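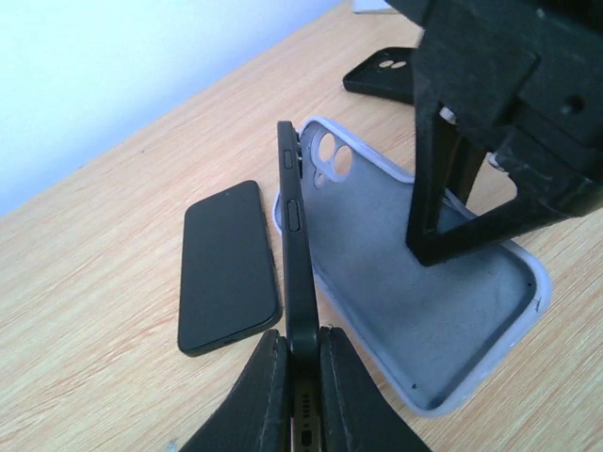 Puspita Pasaribu objected to the first version of this page on one point: it gave a grip force limit and left out where on the phone the force may be applied. A limit without a contact zone can't be checked, she wrote, and two operators will read it two different ways. Her comment stands, and the procedure has been reordered so that contact zones come first.

Handling rules for phones and cases, two-arm bench

This page covers parallel grippers picking up, holding and setting down bare phones and empty cases. It does not cover fitting a phone into a case, which has its own page under Liltlow.

1. Define the contact zones

Mark up one drawing per phone model. Fingers may touch the long side rails only. Side buttons, the camera bump, the charging port and the speaker openings are excluded zones. If the rail between two excluded zones is shorter than the fingertip is wide, plus a margin on each side, that stretch is excluded as well.

For cases, the permitted zone is the raised rim. Keep the fingers out of the camera cutouts. A tip that catches in a cutout loads the thin strip of material around it, and the case will twist as the arm lifts.

2. Set the force limit

Start at 8 newtons for a bare phone. Raise it in small steps until the phone holds through a slow lift and a 90-degree wrist turn, then stop. Record the value in the Skarholm job file, along with the fingertip type. Do not copy a value from one fingertip type to another.

Soft cases need less. Watch the rim from the wrist camera: if it bows visibly, the force is too high, whatever the job file says.

3. Check the fingertips

Look at both tips before each session. Remove threads, lint and chips of material. Wipe the gripping faces with a dry cloth. Replace both tips together after 1,000 cycles, or sooner if one face is worn through its texture. Enter the replacement in the log under the Yeoh part number.

4. Lay out the table

Phones and cases go down flat with clear wood between them. Place cases with the open side up unless the job file states otherwise. Nothing goes within 75 mm of the table edge. Loose items that are not part of the job come off the table before the arms are enabled.

5. Keep the arms apart

Only one arm may be carrying a part over the shared area at a time. The other may hover, with fingers open, at the height set in the job file. Hovering lower than that over a case is a fault even if there is no contact - the clearance has to cover a dropped part too.

6. Lift and hold

Close on the rails at reduced speed. Pause, then lift. During an upright hold, the camera should have a clear view of the rail on at least one side. If the phone has rotated between the fingers, set it down and grip again. Do not correct rotation by squeezing harder.

7. Set down

Lower until the contact signal trips, then open both fingers evenly. Opening one finger first drags the phone sideways and marks the glass.

Recording exceptions

Scuffs and specks on a case are logged before the job starts, with their location. Marks found afterward are compared against that entry. Cempaka Ismail keeps the form template in the Flollevlow folder. The April version is out of date and has no field for rim marks.

Last revised Monday, August 16, 2021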